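Wanted at Pernden: rule readers

We have a 114-page draft code of practice for robot arms working at tables, and so far only its authors have enjoyed it. Join us in June for 3 mornings at our Nimstead workshop. Read a rule, watch the arm, tell us where the two part company – bluntly, if you like. No engineering needed.

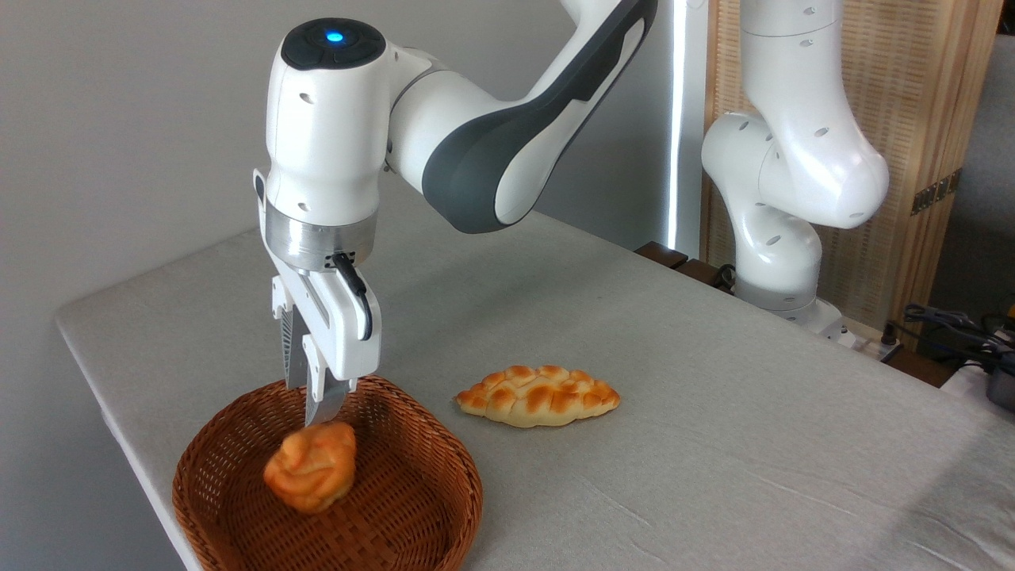
Gripper above a bread roll, Nimstead workshop

15 places. Lunch provided. Apply to the Pernden office by noon.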